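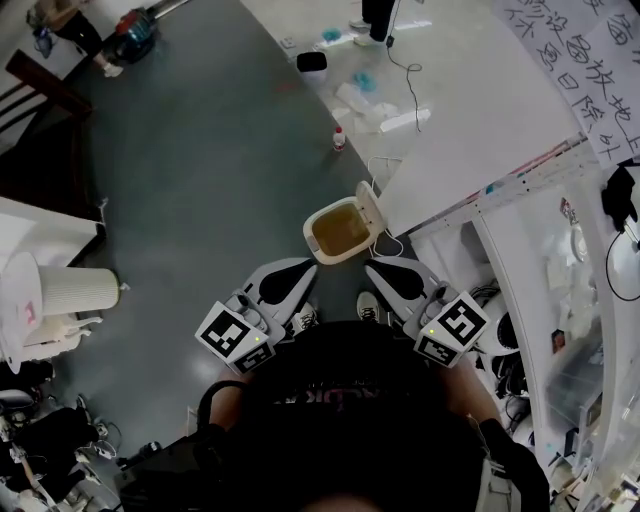

A small bin with its lid open and a liner inside.

Our town switched to paying by the bag for household trash on 4th January, and the complaints have not let up since. I think the change is right and that it was done badly, and those are two separate arguments which keep getting mixed together at public meetings.

The old system charged every household $311 a year as a flat line on the tax bill. A couple who filled one bag a week paid the same as a house that put out six. Most people never looked at the line, so most people thought trash pickup was free. It was a bill like any other, only harder to see.

Under the new system the flat charge drops and each official bag costs $2. If you throw away less, you pay less. Water works this way, and so does electricity, and I have never heard anyone at a meeting ask for flat-rate electricity.

The usual objection is that people will dump. Some will. Olodon went to paid bags a few years before we did, and the first winter there were bags left behind the ball field and in the creek lot at Núñez Park. The town put up better lighting, wrote some fines, and the dumping went back to what it had been before. It was never zero. People left mattresses at Núñez Park when trash was paid for out of taxes, too.

The better objection is about who gets hurt. A family with two kids in diapers can't cut its trash in half by trying harder. Neither can someone caring for a parent at home. The town's answer was a hardship form, which asks for proof of income and must be picked up in person during office hours. There are 1,111 households that were expected to qualify, and by the last meeting fewer than 300 had turned one in. The town already knows who gets help with their water bill. It could mail those homes a roll of bags and skip the form.

Then there are the bags themselves. Atus won the contract to make them, and they tear — ask anyone who has put a chicken carcass in one. Only the Jeltance stores sell them, and the one on the north side ran out in the first week. If you make people buy a thing, it has to be on the shelf and it has to hold.

The council will take this up again in February, and there is a motion to go back to the flat fee. I hope it fails. Fix the bags, sell them at the gas stations and the library, mail the free ones out, and leave the price where it is for a full year before anyone votes on it again.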